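Notes on the Skunoveck Tool and Equipment Shelf
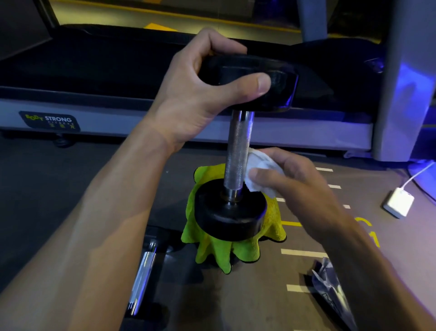

A dumbbell, handled with both hands.

Residents of the Skunoveck neighborhood have been able to borrow household goods from one another since last November, when the lending shelf opened in the side entry of the former Naqvi shoe repair shop on Lisard Street. I have used it most weeks since then, and several readers have written to ask how it is run. The following account is drawn from my own visits and from the printed rules posted inside the door.

The shelf operates without membership fees. A borrower writes the item, the date and a telephone number in the ledger, and initials the same line when the item comes back. The standard loan is 15 days. One renewal is permitted if no other name has been entered beneath the first. Electrical items must be returned with their cords tied, and anything with a blade must travel in its sleeve.

The ledger is now in its second volume. According to the tally inside the front cover, the first volume closed with 921 loans, of which 611 were hand tools. The remainder covered kitchen equipment, folding chairs, camping gear, sports goods and a category entitled "Other," where I found a pasta dryer, a set of crutches and a slide projector. The projector has been signed out to the same address four times.

Donations are received on Friday between five and seven in the evening. Items must be clean, complete and light enough for one adult to carry from the curb. Paint, mattresses, child car seats and gasoline engines are not accepted. Books are politely declined as well, and are directed to the book cabinet outside the Vosisance bakery, three blocks to the east, which has its own long-standing following and a much better roof.

The question of roofs deserves some attention. The side entry is dry, but it is narrow, and two people cannot pass each other while one of them is holding a stepladder. A proposal to move the larger goods to a covered stand in the rear yard was posted for comment in the spring. It carries an estimated cost of $1000, including the concrete pad. I support the proposal, with the reservation that the yard gate presently closes at dusk and many borrowers do not reach home before then. An extension of the gate hours should be settled before any concrete is poured.

Readers who wish to comment may do so on the sheet beside the ledger. A pencil is provided on a string. Remarks should be signed and should refer to the proposal by its title, "Rear Yard Stand," as a separate sheet is in use for the matter of the missing wheelbarrow.

My own current loan is a tile cutter, due back next week. The kitchen wall is two rows short of finished, and I have entered my name for the renewal.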